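Gripper Care at the Sarstead Workshop

The hand-held grippers at Sarstead are serviced on a fixed schedule agreed with the Irkilthorpe office. The gallery on this page records the work table and the tools as they are used by the maintenance group under Dewanti Jugah. Staff who wish to use the station should read the Sikska service sheet before their first session.

Finger pads

Pads are inspected at the start of every session and replaced as a pair after 2000 closures. A pad that has begun to fray at the lower edge may remain in service until the next scheduled change, provided that its face is still firmly bonded to the finger. 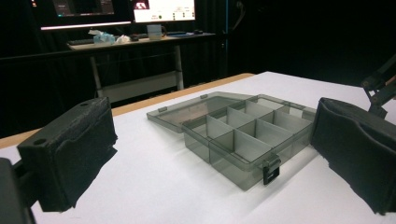 Replacement pads are issued from the Ekström cabinet, 14 pairs to a carton. The date of each change is entered in the log, together with the serial number of the gripper and the initials of the person who carried out the work. Used pads are returned to the same cabinet for counting in August.

Cables and mounting plates

Each gripper has its own cable, and the cable is checked by hand along its full length before power is applied. Any stiffness near the connector is reported to the duty technician. Plate screws are tightened in a crosswise order with the short driver kept at the station. 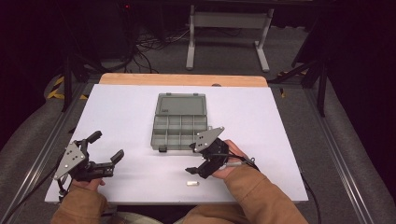
After the screws have been checked, both grippers are opened to their full width and closed again 23 times. The two fingers of a gripper should arrive together. If one lags behind the other, the unit is set aside and marked with a Sikska repair tag, which stays in place until the drive has been cleaned and the alignment procedure on page 2 of the service sheet has been completed.

Requests for additional tags and service sheets may be addressed to Dewanti Jugah at the Sarstead Workshop.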